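Notes for the Tedard evening, 5/26/25. Bathroom bit, after Benedicta's talk on lofts

Slide 1. Say hello, thank Benedicta Dogbe, water within reach this time. I've got 17 minutes and I'll only use 14 of them if I don't start on about grout.

Slide 2. Bathrooms! Ask who cleaned theirs this week. Wait for the laugh. Then both pictures up, leave them a moment.

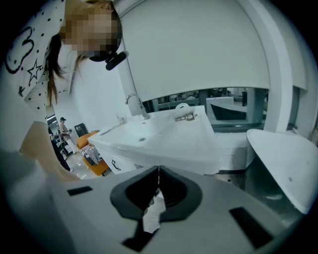 The basin and vanity first, the floor and the bath next.
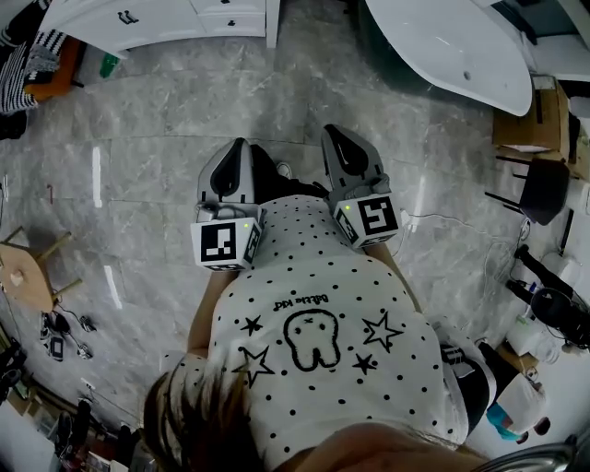
Slide 3. So my big thing, and Kirsty Birkett will tell you I go on about it at every meeting, is that you start at the basin and you finish at the floor. Always. I did it backwards for years, mopped myself into the hall and then remembered the taps, and of course everything I wiped off the taps went straight on my lovely clean floor.

Basin order: clear the top, do the tap, then the bowl, then the drain. Old toothbrush round the base of the tap (hold up toothbrush). Dry cloth last, or you get those chalky spots. We've got very hard water in Bruvville, so they'll all be nodding here.

Slide 4. White on white. People choose a white basin on a white unit because it looks clean in the showroom, and it does, it looks gorgeous, but you stop seeing things on it. Clear glasses especially. I've knocked 3 into my own sink since September. Tell the Pamier holiday let story if time, skip the part about the plumber.

Slide 5. Floors. Pick everything up before you get a cloth out. Shoes, bottles, cables, the box you said you'd flatten at the weekend. I give myself six minutes with a basket and I don't decide where anything lives, I just get it off the tiles. Marble-look grey is very forgiving with dust and not at all forgiving with hair!

Slide 6. Freestanding baths, because somebody always asks. Yes they're beautiful, no you can't get a mop behind one if it's too near the wall. Long-handled flat duster, or hands and knees. Mrs Tripathi uses a sock on a ruler, ask her to wave.

Don't forget drawers: bathroom drawers fill up with hotel soaps. Have one for every day and one for spares, and that's your lot.

Slide 7. Questions. If it's quiet, ask Kirsty about limescale. Raffle is after the tea, green tickets only. Take the toothbrush home.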